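Der Tisch wird zuletzt frei

Ashok Tyagi räumt seit 2018 seinen Lagerraum auf. Ein Gespräch über karierte Decken, Verpackungen und die Frage, was bleiben darf.

20.05.2018

Der Lagerraum von Ashok Tyagi liegt im Erdgeschoss, hat einen Betonboden und war lange der Ort, an dem alles landete, was in der Wohnung im Weg war. Seit dem Winter nimmt er ihn sich Stück für Stück vor. 64 Kartons hat er bisher durchgesehen, gut die Hälfte ist weg.

»Ich habe am Anfang den Fehler gemacht, in der hintersten Ecke anzufangen«, sagt Tyagi. »Dann steht man zwischen den Sachen und kommt nicht mehr hinaus.« Jetzt beginnt er jeden Durchgang an derselben Stelle, beim Tisch mit der karierten Decke. Was darauf liegt, wird entschieden, bevor etwas Neues dazukommt.

Die Decke in Blaugrün und Weiß hat er vor Jahren bei Ollholm gekauft, für 8 Euro. Zuerst lag sie in der Küche. »Sie ist praktisch, weil man sie mit allem Staub nach draußen tragen und ausschütteln kann. Auf der nackten Platte habe ich ständig gewischt.«

Am meisten Arbeit machen ihm die Verpackungen. Pappe faltet er und legt sie erst einmal auf den Tisch, Tüten sammelt er getrennt. »Eine einzelne Snacktüte ist nichts. Aber man findet sie überall, hinter Regalen, in Kisten, in Jackentaschen.« Früher warf er Pappe und Folie in denselben Sack und musste alles ein zweites Mal sortieren. 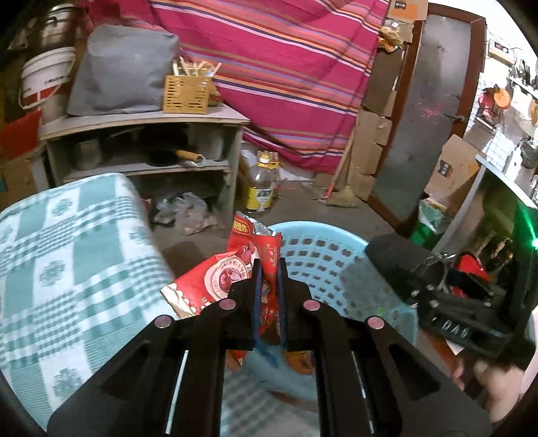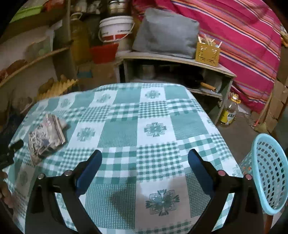

Beim Aufräumen im Lagerraum von Ashok Tyagi: oben eine rote Snacktüte, unten gefaltete Pappe auf der karierten Tischdecke.

Für Werkzeug und Schrauben hat Tyagi Kästen von Veka angeschafft, dazu ein Regal von Zerkix, das laut Händler 300 Kilo trägt. Ausprobiert hat er das nicht. Etwa 40 Euro hat er im Ganzen für Kästen ausgegeben, mehr sollte es nicht werden. »Wer viele Kisten kauft, behält auch viel.«

Schwer fällt ihm die Trennung von Dingen, die noch funktionieren. Ein Radio hat er dreimal aussortiert und dreimal zurückgeholt. Es steht jetzt wieder in der Wohnung und läuft beim Kochen.

Bis Juli will er so weit sein, dass ein Fahrrad in den Raum passt. Und der Tisch? »Der bleibt. Irgendwo muss man die Sachen ja hinlegen, solange man überlegt.«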